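Progress report, 8/11/23
Project: replacing the remote access setup at Tierney and Clallcombe

Hi all, this one's a bit longer than the last report, mostly because a lot got done and I'd like you to see where the money is going (and where I'm going to ask for a little more of it).

## Where we are

The new connection gateway is live at Tierney! We cut over on a Tuesday night, and by lunch the next day the help desk had gotten 20 calls, nearly all of them people who had saved their old server names in a desktop shortcut and couldn't figure out why it did nothing. I should have seen that coming. We pushed out a script that swaps the old shortcuts for new ones, and the phones went quiet after that.

Clallcombe is still on the old setup. Their firewall is two major versions behind, and the gateway needs a cipher the old firmware doesn't speak. I've got the upgrade files staged and a maintenance window penciled in, but the site wants to get through its month-end billing run first, so I'm waiting on a yes from them.

## What the grant paid for this period

- Ivance licenses for the whole admin group, one year
- The second gateway server, plus a spare power supply I'm very glad we bought
- $2000 for the outside security review of the Tierney side
- Cables, rack ears, a label maker (the old one ate its last tape in the spring)

The security review came back with 2 findings. One was a service account with a password that never expired; that's fixed. The other is about session recordings, which Ivance keeps on the gateway itself unless you tell it otherwise. If somebody got into the gateway they could read the recordings too. I want them moved to the storage box in the other building, and that's half done: new recordings go there, old ones are still being copied over the slow link at night.

## Shared connection lists

I know I've gone on about this before, but it's the part I like best. Before this project every admin kept a personal list of servers, in a spreadsheet or a text file or just in their head, and when somebody went on vacation we'd spend half a morning hunting for the right address. Now there's one list, sorted by site and then by job, and everybody sees the same thing when they log in. Passwords live in the vault and get filled in for you, so there's no more copying them out of an email (yes, that was happening, and no, I'm not saying where).

We did run into trouble with the import. Clorkum, the inventory tool we've had forever, exports its records with the site name in three different spellings, and Ivance happily made a separate folder for each one. I cleaned that up by hand over a weekend and then wrote a small mapping file so it won't happen when we bring in Clallcombe's machines. The mapping file is in the project share under imports, next to the old one, which please don't use.

## What's late

Two-step login for the contractors. I'd told you it would be finished by now and it isn't. Staff accounts are all done. The contractors mostly don't carry our phones, and the app we use wants a managed phone, so I'm testing hardware keys instead. The first batch works fine in a browser but the desktop client asks for the PIN twice every time, and I'd like that sorted out before I hand keys to people who bill us by the hour.

The user guide is also behind. There's a draft, it's readable, and the screenshots in it are from the wrong version.

## Money

We're under on hardware and over on licenses, and the two nearly cancel out. What I'm short on is the Clallcombe firewall work. The vendor's quote for doing the firmware jump with an engineer on the line is $4000. I could try it without them, but if it goes wrong that site loses remote access and the nearest person with a console cable is me, a long drive away. I'd rather pay. Could you let me know if I can move the leftover training money into that line?

## Next

Firewall upgrade, then the Clallcombe cutover, then contractor keys. I'm aiming to have all of it wrapped up by February, with a final report to you soon after.
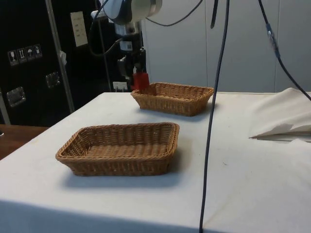 Reply from Clorkum support: We saw your note about the three site spellings. The export reads the name from each device record and skips the site table, so the mapping file is the right way to handle it for now. If you turn on "use site ID" in the export profile before you pull Clallcombe's machines, you'll get one ID per site and can map from that.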